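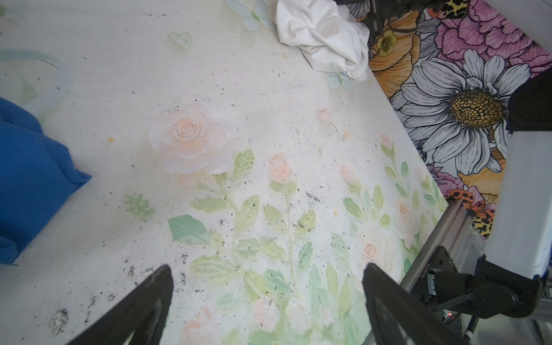
Fig. 1. Blue cloth and white cloth on a floral-print tabletop.

Traststead Textile Reuse Program
Progress report to the Segura Fund, second reporting period

Collection

The program operates 13 drop-off points, all of them open at the end of the period. Intake was 2,182 kg against a target of 2,000 kg. Most of the surplus came from the Zitow route, where pickup moved from monthly to every other week in October. The Cirnitz route stayed under its target. Two of its bins stand behind a parking lot that was closed for resurfacing, and both have been moved to the library entrance under a one-year permit.

Sorting

Material is graded as wearable, repairable or fiber only. The written grading sheet was revised in November. Knitwear with pulled threads now goes to repair – under the old sheet it went straight to fiber. Damp bags are still rejected at the door and are not included in intake weight.

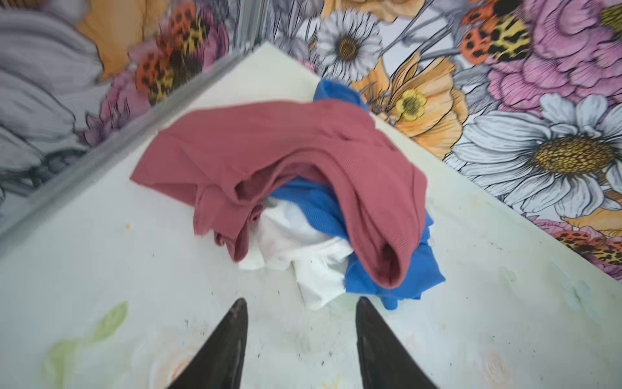

Does the intake weight include items later sent to fiber recycling?
All accepted material is weighed once on arrival, before grading, so the fiber share is part of the total.

Equipment and budget

The floor scale was recalibrated at no charge under the service contract. The baler purchase is delayed. The first supplier withdrew its quote, and a second quote is expected in January. The equipment line is therefore underspent, and we ask to carry the balance into the next period. Transport is over budget because of the added Zitow pickups.

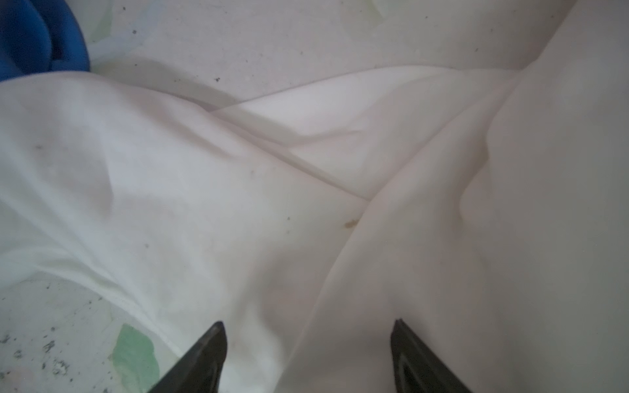 The transport overrun can be covered from the printing line, which was budgeted for bin labels that the county has since supplied. No change to the total award is requested. A revised budget table will be sent with the January invoice.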